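4/2/22

The police should tell us more, and sooner, when something goes wrong near a school. 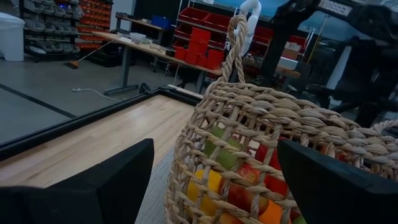 A parent from the Ernetti Road estate wrote to this paper that she learned of the November stabbing from her son's group chat, forty minutes before the school sent a word, and that by then the chat had three different victims and two of them were dead. In fact one boy was hurt, in the arm, and he went home the next day.

I have read her letter several times. She does not blame the school much, and neither do I. Clerkuvlow High has almost 800 pupils and an office staff of 6. The head was told by officers at the gate to say nothing until a statement had been agreed. The statement was agreed at ten past five. School had finished at half past three.

The case for holding back is a fair one. Police do not want to name a suspect who is later cleared, or tip off one who is still on the move. Witnesses who have read an account of an attack start to remember it that way. Families should hear bad news in person. I accept all of that, and none of it stops a force from saying: there has been an assault, one person is injured, pupils are being kept inside, collect them from the north entrance.

Four short facts would have done it. Every one of them was known at the gate by ten to three, according to the timeline the force gave to the council last week.

Instead there was a line about "an ongoing incident" and a road closed at both ends. Parents left their cars on the verge at Bhatia Lane and walked. Some tried to get in through the playing field, and two officers who should have been looking for a knife were sent to turn them back.

The force's answer is a new alert system, bought from a firm called Isier, which can text 3,000 people at once. I have nothing against it. I would only point out that the school could already text every parent it had a number for, and did so that same week about a change to the lunch menu. The message was held up at the point where somebody had to say yes to it, and a new system will wait for the same yes.

What I would like to see is a rule with a time in it. Within 20 minutes of police arriving at a school, the senior officer there releases the basic facts or writes down why not. The reason can stay private until the case is over, but it should exist, and the council's safety panel should be able to read it afterwards. Officers already record why they stop and search somebody. Keeping a few hundred families in the dark deserves a line in a notebook as well.

There will be mistakes. An early message will sometimes have to be corrected, and people will complain about that – they always do. I would still take a message that says "one injured, more to follow" over an afternoon of guesses passed between frightened children.

The panel meets again before Easter and the review is on its agenda, fourth item, after parking.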